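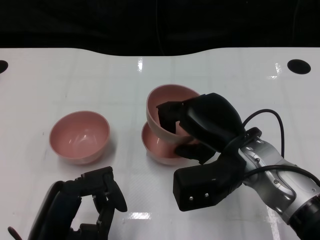 *White tabletop with two round holes near the far edge.*

**The Night Ferry to Uvley**

The ferry left Rurasville at dusk with seven passengers on it, and one of them was my mother's sister, who had not been on the water in twenty years. I carried her bag. She carried the box with the clock in it and would not let me take it, even on the ramp, where the boards were slick and the deckhand held out both arms.

"It's heavier than it looks," she said.

The clock was an Antoniuk, the kind with a brass face and a door in the side for the key. My grandfather bought it the year he got steady work at the cannery. After he died it went to my aunt, and my mother did not speak to her for most of one winter. Now my mother was in the hospital in Uvley and had asked for it.

We sat inside by the heater. A man across from us was eating sunflower seeds out of a paper bag and putting the shells in his coat pocket. There was a girl with a cello case strapped into the seat next to her. The window had a crack that someone had covered with tape, and the tape buzzed when the engine got up to speed.

"Did she say why she wanted it?" my aunt asked.

"She said she couldn't sleep."

"It won't help her sleep. It strikes on the half hour."

"I think that's what she wants."

My aunt thought about that. She had the box on her knees and both hands flat on the lid. The clock was not running. She had stopped it before we left the house and wrapped the pendulum in a dish towel, and I had driven the whole way to the dock with her telling me to slow down for the railroad tracks.

Past the breakwater the boat started to roll. The man with the seeds folded his bag closed. My aunt shut her eyes, and I thought she was sick, but after a while she started talking.

"I offered it to her," she said. "In May, the year after the funeral. I put it in the car and drove it over. She was hanging out wash. She saw me pull in and she went inside and didn't come to the door."

"She never told me that."

"I sat there until the wash was nearly dry. Then I drove home."

I didn't know what to say to her. I had heard the story of the clock many times, at Christmas and in the car and once at a wedding, and there had never been any wash in it. In my mother's version the clock was gone from the wall one morning and there was a pale square on the paper where it used to hang.

I got up and bought two cups of tea from the counter. The woman there gave me three sugars without asking and said we would be late, the wind was out of the west and the captain was going wide of Flalberg. There used to be a light on Flalberg. Now there was a buoy with a bell, and when we came near it I could hear the bell through the glass, not keeping any kind of time.

My aunt heard it too. She opened her eyes.

"He paid two hundred dollars for this," she said. "Your grandmother cried. She wanted a stove."

"Did she ever get the stove?"

"Two years later. She liked the clock better by then."

She drank some of the tea and made a face at it. Then she lifted the lid, moved the towel aside, and looked in for a minute. She took the key from her coat. It was on a piece of green yarn, and I remembered the yarn - I had been allowed to hold it when I was small, while my grandfather did the winding.

"You can't run it here," I said. "It has to be level."

"I know that. I want to see if it's stiff."

She turned the key one time. It made the sound I remembered, like a stick along a fence. The girl with the cello looked over and then looked at the floor again. My aunt put the key in my hand and closed my fingers on it.

"You give her that," she said. "I'll bring in the rest."

The lights of Uvley came up on the left side, first the fuel dock and then the street behind it. The hospital was the tall building on the hill. Its top floor was lit from one end to the other. The deckhand came through and told us to stay in our seats until the rope was on.

My aunt stood up anyway, with the box in her arms, and I stood up and took hold of the back of her coat.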